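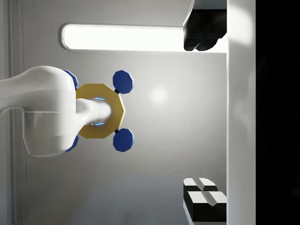
I Joined the Back of the Viola Section and I Love It Here

June 2024

So the Desari Community Orchestra had its last rehearsal before the break this week, and I came home so wound up that I ate cereal standing at the counter and hummed the Dvořák until my neighbor knocked. (Sorry! I'll hum lower.)

If you've read this blog for a while, you know I played violin as a kid, quit in high school and didn't touch an instrument for 17 years. Last fall I borrowed a viola from the shop on Safavi Street, mostly to see if I could still read music. I could not read that music, anyway. Alto clef looks like somebody slid all the notes over one seat while you were in the restroom. For weeks I translated everything in my head and came in late on every entrance, and I had a wonderful time.

What I never understood as a violinist is how much goes on in the middle of the sound. Violins get the tune, cellos get the other tune, and the violas are in there doing off-beats and long held notes and these sneaky little half-step changes that turn the whole chord over. In the slow movement of the Eighth there's a spot where I could feel our note pulling against the clarinets through the floor. I got goosebumps and lost my place.
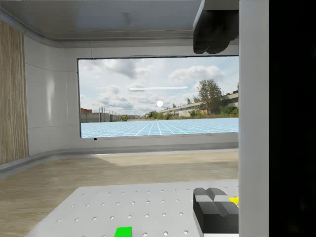

Curved white wall and a strip of wood grain.

My stand partner is Anum Rana, and she has saved me more times than I can say. She taps the page with her bow when I'm about to skip a repeat. She also writes in fingerings so lightly that I have to lean in to read them, which has probably improved my posture.

Now for practice talk, and if that bores you, skip down a bit. I'm finally doing slow work with a metronome, set at 60, two notes to the click, and only nine measures at a sitting. It feels silly at first. Then on the third day your hand just goes there!

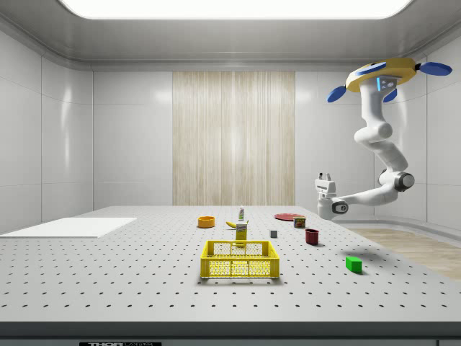
The finale is where my bow arm falls apart, every single time. The sixteenths start out fine and by the second line they're bunching up, a few crowded together and then a big gap while I panic about the string crossing. What I want is the top of that white table, all those little dark holes with the same space between them, row after row. I've been practicing the passage in dotted rhythms, then backward dotted rhythms, then plain, and last night I got through it clean at a speed I'd call respectable. Still under tempo. I'll take it.

Our next program starts in August, with a Brahms serenade that has no violins in it at all. No violins! We get the tune! I may have yelled when the email came.
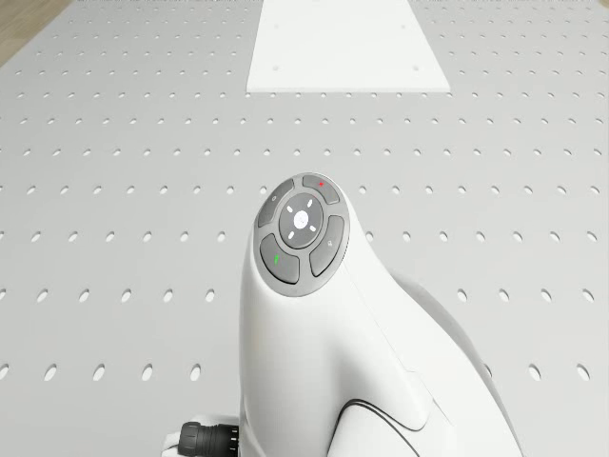 Hina Soomro commented on my last post that I should try singing my part before playing it, even badly, even just the rhythm on one pitch, and that it fixed her late entrances within a couple of weeks. I tried it in the car on the way to rehearsal and made it through the second movement before the light changed and someone honked. More on that once I've done it for longer than one drive. In the meantime, if anyone has a favorite recording of the Brahms, leave it in the comments.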